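About Varkora

We try out robot arms, grippers and cameras so that small shops don't have to buy blind. Ilze Ots started Varkora with one borrowed controller and a long list of questions, and we've now logged over 1274 grasp trials (and we still get excited about a good grip!).

Every arm gets the same table and the same kitchen things to deal with, and two grippers take turns on each job. Soft fingers or stiff ones? We love that argument.
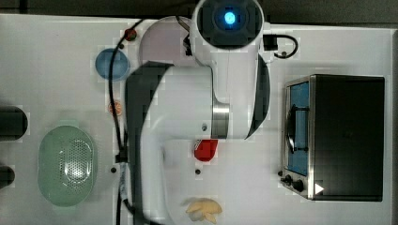
Results go up on our Urnidholm page, misses included. Come by and bring your own gripper!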